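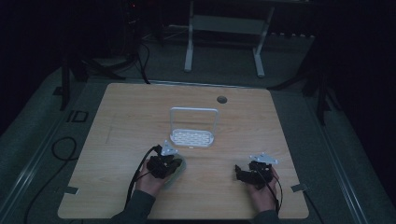
Jitaru, March 14, 2021

Household Economics, handout 6: Do organizing products save time?
Instructor: Miroslava Kadlec

Read this before the discussion. Bring your notes on the Prollonura survey, including the pages at the back that everyone skips.

The claim we are testing is simple. Sellers of bins, racks and caddies say that a sorted home gives you time back. Zeltus puts a number on it: 47 minutes a week. I have looked for the source of that number and found a press release quoting an earlier press release. Treat it as advertising until someone shows you a method.

Prollonura at least ran a survey. It asked 154 households to estimate how long they spent looking for things, once before buying a storage set and once after. Eighty of them reported a drop. Before you get excited, write down answers to these for yourself:

Who chose to buy the set? People who have just decided to get organized will probably tidy up whether or not a box arrives.

What was measured? Memory. No one held a stopwatch. Ask me how long I looked for my keys last month and I'll give you whatever number suits my mood.

What happened to the other 74? The summary says they "maintained current routines." I read that as no change or worse, but the tables don't let us tell the two apart.

When was the second round? August, when many of these families were on vacation. You lose fewer things in a house you aren't in.

White caddy on the table.

Now the cost side, which the sellers leave out. Every container has to be bought, cleaned, moved and put somewhere. The Cliltis starter set costs $20, and I have no quarrel with the price. My quarrel is with counting the minutes saved and leaving out the afternoon spent sorting, plus the second afternoon when the system has fallen apart.

Sunk cost comes in here too (see handout 4). Once you have paid for a divider you will defend it, and a survey that asks buyers if they are happy picks up some of that.

I am not saying storage is useless. A fixed place for scissors may well help. I'm saying the evidence is thin and paid for by people with shelves to sell.

For next class: find one household time-saving claim, trace it back as far as you can, and write one page on where the trail stops. Student blogs don't count as a source.

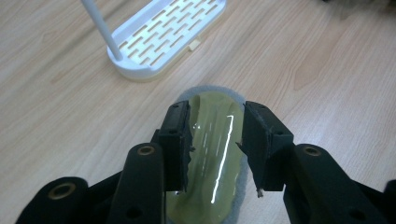
Tabletop with white rack, felt pad and a green translucent object.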